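Skastthorpe Rovers get the big screen treatment, and I still can't quite believe it

For release: August

G'day all, Nuria Villalobos here, media officer at Skastthorpe Rovers and, as of this month, a very nervous supporting character in a documentary. Our little football club is the subject of a feature film called The Long Bus Home, and it opens at the Cindovden Picture House at the end of August!

If you follow the lower leagues you'll know what sort of season we're talking about. We went 13 matches without a win. We lost our keeper to a broken wrist and our bus to a kangaroo. And then we had that afternoon at Nzioka Park, which I won't spoil for anyone who's been living under a rock, except to say I lost my voice and one of my good earrings.

The film was made by Briltorska Pictures, and the director, Sachiko Amano, spent the whole season travelling with us. I was dead against it at first (I've seen what I look like at six in the morning), but Sachiko has a way of sitting quietly in the corner until you forget she's there. She came home with far more footage than anyone could ever watch and cut it down to a tidy 97 minutes. 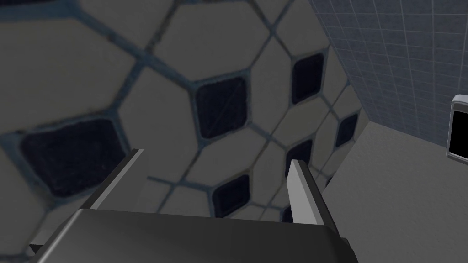
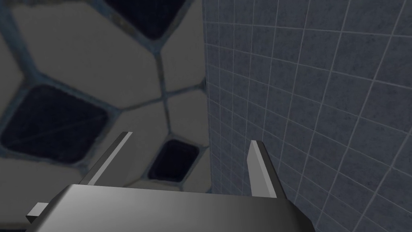
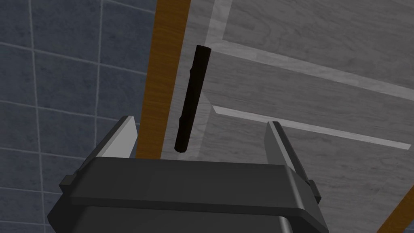
Computer-rendered views, all three with a gripper and a tiled wall behind.

I asked Sachiko for a few words and she sent me this: "I came for the football and stayed for the arguments on the bus. They let me film the bad days as well as the good ones, and I've tried to be fair to both."

Our coach, Eusebio Montes, has seen it twice. "I swear a lot more than I thought I did," he told me. "Mum's going to have something to say about that." His favourite bit is the half-time talk in the rain, and mine is the 18 minutes on our captain, Yolanda Quintana, coming back from her knee operation. Bring tissues for that one. I mean it.

The music is by Fulgencio Bermúdez, who grew up a few streets from our ground and recorded the club song with 27 of our supporters in the change rooms. I'm in there somewhere, a bit flat.

Opening night starts at 7 pm, with a chat with Sachiko, Eusebio and Yolanda straight after. Tickets are $18, and $5 from each one goes to our junior program, which badly needs new goalposts. You can get them from the Picture House box office or at the club canteen on match days. Colours are encouraged. Please leave the drums at home, the manager has asked me very nicely.

If you're press and you'd like a seat, a preview link or an interview, get in touch with me at the club office. Mornings are best, and the phone's a bit dodgy so let it ring.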